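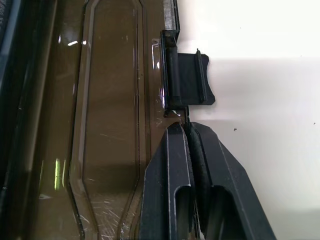

# Scratched smoked plastic: polish, replace, or leave it?

**dlouro**

I'm cleaning out my uncle's workshop and I've ended up with a pile of old brown smoked plastic covers. Turntable lids, a cassette cabinet door, two display case doors. All of them have the same kind of fine white scratches, worse toward the bottom where people grabbed them or wiped them with whatever rag was closest.

I want to keep two of the lids and sell the rest. Before I start: is it worth polishing these by hand, or do I need a machine? I've read three guides and they don't agree on anything. One says to start at 600 grit, one says never sand at all, and one says toothpaste.

Duarte

**benrocha**

Don't use toothpaste. It sort of works on tiny haze but the grit isn't consistent and you end up with new swirls.

First question is what the plastic is. Most turntable lids are acrylic or polystyrene. Acrylic polishes well. Polystyrene is softer, heats up fast and smears if you press. If there's a recycling mark inside the rear edge, look there. If there isn't, rap it with a knuckle. Polystyrene has a tinny, almost metallic sound. Acrylic is duller.

**custodio_c**

The knuckle test is not reliable. I've been wrong with it plenty of times. Try your polish on the inside of a back corner, wait a day, and look at it in daylight. If it's clear, carry on.

Also wash the thing first. Dish soap, lukewarm water, soft cloth, rinse well. Half of what looks like scratching on a dirty lid is nicotine and dust.

**benrocha**

Fine, but a corner test won't tell you how it behaves under a buffing wheel. It tells you how it behaves in a corner.

**custodio_c**

Who said anything about a wheel? He asked about doing it by hand.

**dlouro**

I asked about both. I do have a drill and a foam pad. Washed the first lid last night and custodio_c is right, it looks a lot better already. The deeper marks are still there and I can catch two of them with a fingernail.

**falcao_g**

If you can feel it with a nail, polish alone won't take it out. You'd have to sand down to the bottom of the scratch and then work back up. On a flat lid that's boring but doable. On anything with molded edges or a raised rim it's a pain, as the paper rides up on the rim and leaves a band next to it that never matches the rest.

What I do on flat acrylic:

1. Wash and dry.
2. Wet sand at 1500, straight lines, one direction.
3. Wet sand at 2000, across the first lines.
4. Wet sand at 3000 until it's an even haze.
5. Plastic polish on a damp cotton cloth, small areas.
6. Finer polish, clean cloth.

The last lid took me an afternoon and I used nearly a whole bottle of Dullora fine. Change the water often. One bit of grit from the 1500 stage will ruin the 3000 stage and you won't see it until you polish.

**dlouro**

Do you start at 1500 even for the deep ones?

**falcao_g**

I go to 1000 for those, only on that spot and a bit past it. Feather it out. If you sand one small patch hard you get a dip, and on smoked plastic the reflection bends there. You'll notice it every time you walk past.

**jorkfan**

Does sanding take the color off? I have a Jorkberg stereo cabinet with brown doors and I've been scared to touch it.

**benrocha**

On most of them the tint goes all the way through the sheet, so no. You'd have to remove a lot of material to see it lighten. A few cheaper ones are clear with a tinted film on the back. Look at the edge of the sheet. If the edge is brown, you're OK.

**custodio_c**

I'll disagree with the whole direction of the thread. Leave them alone. I've bought and sold this stuff for 11 years and buyers don't mind light scratches on a door. They do mind a door that's shiny in the middle and dull around the edges. Wash it, use an antistatic cleaner, take clear photos with a lamp off to one side so the marks show, and price it fairly. I sold a cabinet in June with a badly scuffed door and the buyer never asked about it.

**falcao_g**

For selling I half agree. For the two he's keeping I'd polish. He's the one who has to look at them.

**benrocha**

Photos with the lamp, yes. I've had two returns from people who said the scratches didn't show in the listing. They were right.

**dlouro**

What about just replacing the lids? I got a quote from a local shop, Baptista, to cut and bend a new one in bronze acrylic. $60 for the big lid, hinge holes included. They said the color would be close.

**benrocha**

"Close" is doing a lot of work there. Ask for a sample and put it next to the old one by a window. Bronze sheet tends to look redder than old smoked brown.

Check the thickness as well. If the new lid is heavier, the old spring hinges won't hold it open.

**falcao_g**

$60 is a good price if they include the holes. I'd still try polishing first. You lose an afternoon.

**jorkfan**

Checked the edge of my door, it's brown all the way through. Did the inside corner by hand with Fillach plastic polish and it came up well. I'm not sanding anything.

**dlouro**

Update on the first lid. I did the 1500/2000/3000 steps by hand and then both polishes. The top is very good. The front lip is so-so, I got the band falcao_g warned about. One deep scratch is fainter but still there and I've decided to stop.

The doors I'm selling as they are, washed only. I'll skip the replacement quote for now.

Next problem is the hinges. One of them drops the lid for the last couple of inches. Can the springs be bought separately?

**custodio_c**

Sometimes. Start a new thread with the turntable model in the title, more people will see it. And take the lid off before you open the hinge, the spring is under tension.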